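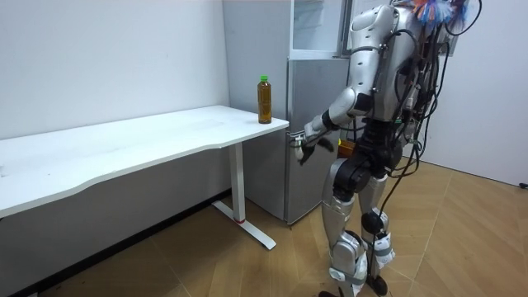
Humanoid robot reaching for a fridge door, bottle waiting on the desk.

Home Forums Kitchen & Appliances Gadgets Unanswered Log in

5 min read

Is a robot that can fetch things from the fridge worth waiting for?

Posted by wobblytrolley, 2019-08-05

My mother-in-law has bad hips and lives on her own in Mondport. Getting things out of the fridge is the job she hates most. The door is stiff, the shelf she can reach is always full, and she won't carry a drink across the kitchen because she needs one hand for her stick. We have talked about a carer coming in at lunchtimes but she doesn't want one.

My husband has got it into his head that we should hold off spending money on the kitchen, as in a couple of years there will be a machine that does this. He keeps sending me pictures like the one at the top. I am not convinced. Nobody in any of these adverts ever seems to live in a kitchen like hers, with a bin in the way and a rug that curls up.

We have 700 pounds put by for this. Do we wait, or do we spend it now on something dull? Has anyone here used one of these things at home, or seen one do a whole job from start to finish?

grumblesmith

Spend it now. I worked on a packing line at Rezaei until April and we had arms there that could pick up the same box all shift without a grumble. Put the box down at a funny angle and the whole line stopped. That was a fixed machine bolted to the floor, doing one thing, with people paid to look after it. A kitchen is much harder.

Look at your own picture. The hand is out towards the handle and the fingers are partly open. Fine. I'd want to know what comes next. A fridge door has a rubber seal that holds on and then lets go all at once, and when you pull it you lean back without thinking. Something on two legs has to do the leaning on purpose. Then it has to keep the door from swinging shut, find the milk behind the leftovers, grip a carton hard enough to hold it but not so hard that it squirts, and shut the door again. My grandson managed that at 3, mostly.

And look at all that black cable hanging down its back and side, down towards the floor. I don't know what every one of those is for, but I wouldn't want them in a kitchen with somebody who walks with a stick.

Also the floor in that room is clear and the desk has one bottle on it. I haven't seen a worktop like that since we moved in.

dont_ask_me_99

my brother has a nostent robot hoover and its great, gets stuck under the sofa but otherwise great. so I think they are nearly there tbh. maybe wait for the sales

pantryfox

I'm less gloomy than grumblesmith but I come down on the same side.

I went to an open day where Wendex were showing a machine with hands. A different one from yours, on wheels. It did pick up a cup from a table and put it on another table, and people clapped. I stayed on after most of them had gone for coffee, and it was 40 minutes before it did the same thing a second time. In between there were two people with a laptop moving the cup a little to the left and a little to the right. I asked one of them whether it could take a lid off a bottle and he said that was "on the list". The screw cap on the bottle in your picture would be on a very long list, I suspect.

So when you see a photo of a robot near a fridge, all it tells you is that there is a robot near a fridge. I'd ask your husband to find a film with no cuts in it, where the door is opened, the drink comes out, the door is closed, and it reaches the person in the chair. Ask him who was standing behind the camera as well, and whether anybody was steering it.

As for the money, we had nearly the same problem with my dad and spent 488 pounds in the end. Most of it went on a small fridge raised on a solid base so that he didn't have to bend, and the rest on a kitchen trolley with a lip round the edge. He pushes the trolley with both hands, so he's steady, and his lunch goes on top. Check two things before you buy. The door has to open on the side she approaches from (many can be swapped over, but ask in the shop), and the trolley wheels need to go over the join between kitchen and hall. Ours didn't, and we had to send the first one back.

If the stiff door is the main trouble, clean the seal first with warm soapy water. It costs nothing and it might be sticking with old jam.

Do get rid of the rug - robot or no robot.

wobblytrolley

Thank you all. The seal was filthy. I've shown him the bit about the film with no cuts and he has gone off to look for one. Measuring up for the trolley tomorrow, and the rug is in my boot.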